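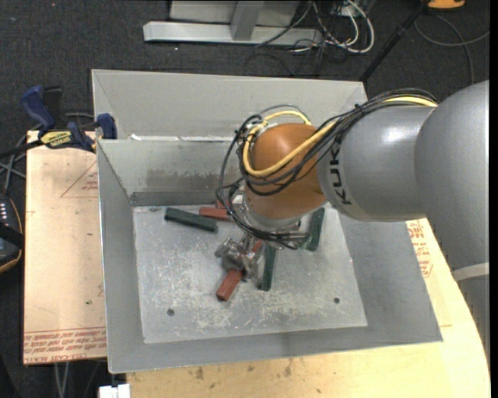 Bin picking with the KUKA, red and green blocks in the metal bin.

Hello and welcome to the April gallery! It's a short one, as most of my month went on spreadsheets (sorry), but a few of you have been asking what we're planning to spend the equipment money on, so I'll put it down while it's fresh.

The arm is staying, that bit was easy. It's everything hanging off it that I'm pricing up. Walter Bermúdez wants a second set of fingers for the gripper and I've put them in, plus a spare set of cables, as a bundle like the black and yellow one running along the arm always takes longer to order than you'd think. Sarner quoted 13 weeks on the last lot!

Then there's the bin. The floor of ours is well scuffed by now and I'd love a new one, but Mamani want £279 each plus delivery and I'm not sure I can argue for it this year. Wilmer Puma reckons we should keep the old one and buy proper fixings for the bench instead of using a bar clamp at the corner. He's probably right, and a set from Tinasel comes to £104, so that's gone on the list with a big tick next to it.

Still to price: cable covers for the carpet behind the bench, more blocks (I'd like around 33, in a third colour if we can get it) and another year of Worklow, which we use for all the job sheets and which has gone up again. If you've bought any of these lately and got a decent deal, do drop me a line before I send the order in. More pictures next month, once the fingers have been approved or turned down.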